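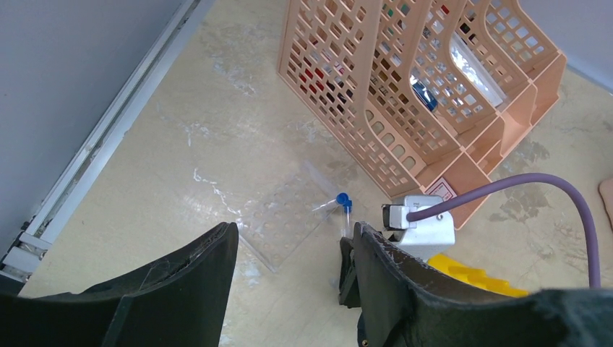 Stilora asked again at the June review whether 65 demos are enough to call it a result, and whether anybody had looked at the finger pads between batches. Fair. Checklist redone with both in.

Pre-run check, tube placing study (Drakora method, one wrist view only)
September 12, 2021

1. Finger pads. PASS with comment. Scuffs and pale scratches, edge a bit frayed on the left one. Grip test fine. Swap before next batch, not during, or the two halves won't compare.

2. Tubes, blue caps. PASS. Caps close together at the plate. Keep, the close pair is the hard case in the write-up.

3. Clear plate. COMMENT. Very hard to make out against the beige. Method is supposed to cope. Do not tape the edges!! Paredes runs had tape and we can't use them.

4. Purple cable. COMMENT. Loops out in front of the peach organiser. Check slack at full reach, both sides. Not done on left yet.

5. Organiser. PASS. Stays put for all runs, contents too.

6. Stop button. PASS, tried twice. Second person in reach of it for the first 15 runs.

7. Speed limit. FAIL then PASS. Was still on the Brinville setting, reset and re-read from the controler.

8. Scoring. 9 trials per start position, 7 clean placings to count. A tube that leans but stays in counts as clean. A nudge by hand is a fail, write it down anyway.

9. Lights. PASS. Floor is pale and a bit blown out by the white streaks, leave exposure alone.

Open: item 4 left side, new pads to order, log sheet needs a colum for nudges.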